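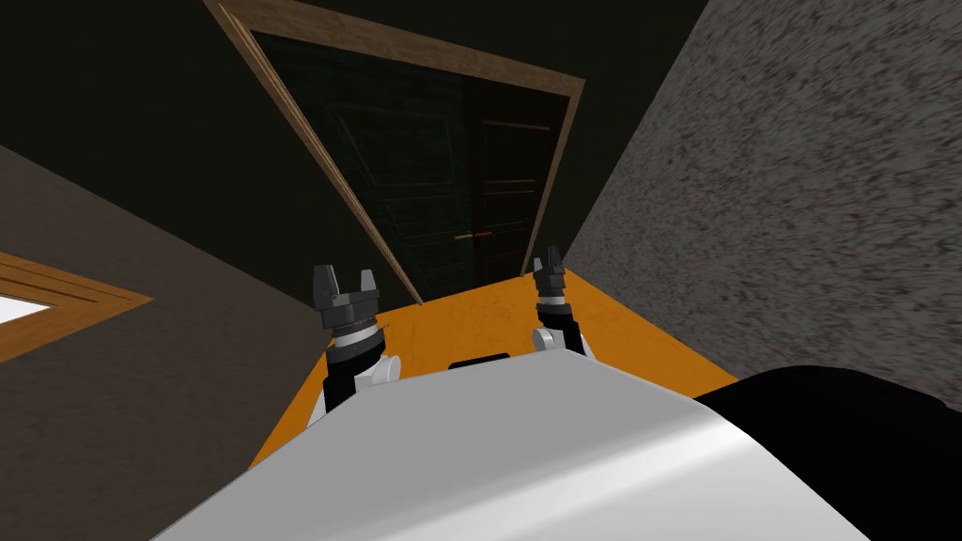
Figure 7.1 Simulated view from above the robot body: two arms reaching over an orange tabletop, with a door beyond.

Contents | Previous | Next | Index

Chapter 7
Modelling the Workspace Before You Build

By August the Oltitz shed group had a bench, a box of motor controllers and a long argument about where the robot should stand. Desta Gebreyes wanted it hard against the bench so the arms could reach the back edge. Selma Zupan wanted a gap wide enough to get a hand in with a hex key. They settled it in simulation, over two evenings, before a single bracket was drilled.

This chapter follows the same order of work. You will build a simple model of a room, place a two-armed robot in it, and check what the robot can reach and see. The aluminium work comes in Chapter 8.

7.1 What goes into the model

A workspace model for a home build can be plain. Start with the surfaces the arms might touch or hit: the tabletop, the walls and any door. Give each one a flat colour or a basic texture. In Figure 7.1 the table is orange and the wall to the right is a speckled grey, so the two are easy to tell apart at a glance. Fine detail can wait until the dimensions are right.

Measure your own room with a tape, in millimetres. The bench in the Oltitz shed came out at 1394 mm long, and the model was made to match. Write the measurements in your logbook along with where each was taken from -- the top of a bench and its underside are easily confused a month later.

Door frames deserve some care. A frame stands proud of the wall in many older sheds and garages, and an arm that clears the wall may still catch the timber.

7.2 Choosing a viewpoint

Most simulators let you attach a camera to any part of the robot. A high viewpoint looking steeply down shows the table well, but the robot's own body takes up part of the view. In Figure 7.1 the white shell covers much of the lower foreground, and the near edge of the table meets its rim. Anything placed behind the shell would be hidden from this camera.

The two grippers also differ in apparent size. The left one looks larger and nearer, the right one smaller and farther off. Do not judge reach from a view like this. Read the joint positions from the simulator and work out the distance.

Before going on, save your model under a new name and record the camera height. Exercise 2 uses both.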